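3.2 Collecting demonstrations by remote control

All demonstrations for the pants task were recorded on the Makotlow cell, a two-arm station with a garment rack at the back of the work surface. The operator sits outside the cell and holds a pair of Vidmar hand controllers. Each controller is a smaller copy of one arm, and the joint angles of the controller are sent to the matching arm as position targets. Squeezing the trigger closes the gripper. Each arm carries a small camera near the gripper, and a fixed camera covers the work surface. 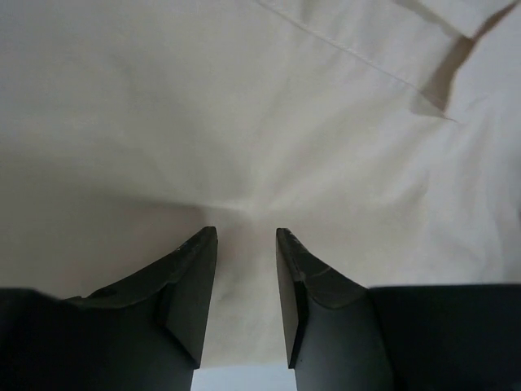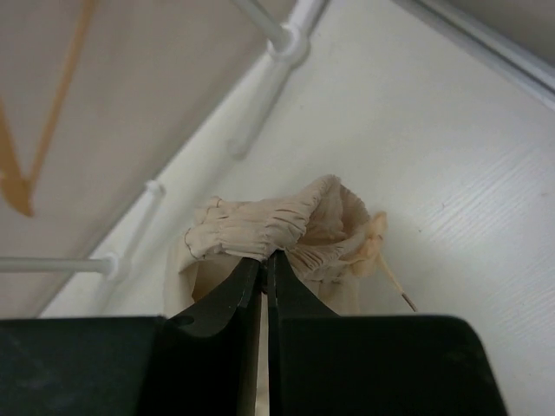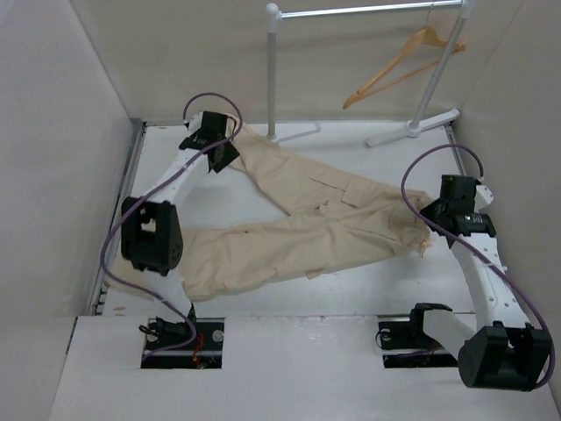 Figure 2. The pants task. First and second: wrist camera views of the gripper fingers at the cloth, with the gathered waist and its tie visible in the second. Third: fixed camera view of the work surface, both arms, the rack and the hanger.

The task is to take hold of a pair of pants lying on the surface, bring the legs together, and hang the garment over the hanger. We divide it into four phases for annotation: grasp, align, lift and hang. Only the operator decides when one phase ends and the next begins, which is done with a foot pedal. The pedal press is stored as a separate channel and does not affect the motion of the arms.

The starting layout is changed between episodes. Before each recording an assistant drops the pants on the surface and turns them by an angle drawn from a list prepared in advance. The waist may point toward either arm. If the garment lands fully bunched, it is pulled open by hand until both legs can be told apart. We found this step necessary in the pilot sessions in March, when operators spent most of an episode looking for a cuff and the recordings held very little useful motion.

Grasping is the hardest phase to demonstrate well. A single layer of cloth lies nearly flat, and the fingers have to press down slightly before closing so that a small ridge forms between the tips. Operators with no training tended to close too early and come away with nothing. The waist is easier to grip, as the gathered band stands up from the surface and gives the fingertips something to close on, but it is also thicker, and a grasp that takes in only part of the band can slip during the lift. We asked operators to look at the wrist view before closing and at the fixed view for everything else. Three of them kept both views open side by side the whole time, and we did not discourage this.

No force is fed back to the operator. Tension in the cloth has to be judged from its wrinkles. When the two arms pull apart, creases appear between the grippers and straighten as the cloth goes tight. Operators were told to stop pulling at that point. A software limit on the distance between the grippers was also tried and then removed, as it cut in during normal alignment of the longer garments.

In total we recorded 2,345 episodes, of which 694 were discarded. An episode was discarded if the garment fell outside the reach of both arms, if an arm stopped on a joint limit, or if a camera dropped frames for longer than a second. Episodes with a failed grasp followed by a second try were kept. They show the policy how to recover, and removing them in an early version gave a policy that froze after its first miss. Episodes run to up to two minutes, and most of the variation comes from the align phase.

Labels were checked by Amra Ionescu using the Fodeo viewer, which plays all camera streams on one timeline along with the gripper state. Phase marks were moved where the pedal had been pressed late. The most common correction was at the change from grasp to align, where operators often pressed the pedal only after the second arm had already started to move. The label set was frozen on 14th November and every result in Section 5 uses that version.

For comparison we also collected a smaller set by direct hand guiding, with the motors set to a soft mode and a person moving each arm at the forearm. This was slow with two arms, since one person had to hold both, and the demonstrator's hands often blocked the fixed view. The hand-guided set is used only in the Gratetti baseline. For that comparison, training on the remote control data was capped at 1,000 episodes, chosen at random from those that remained after filtering, and the wrist streams were kept for both sets.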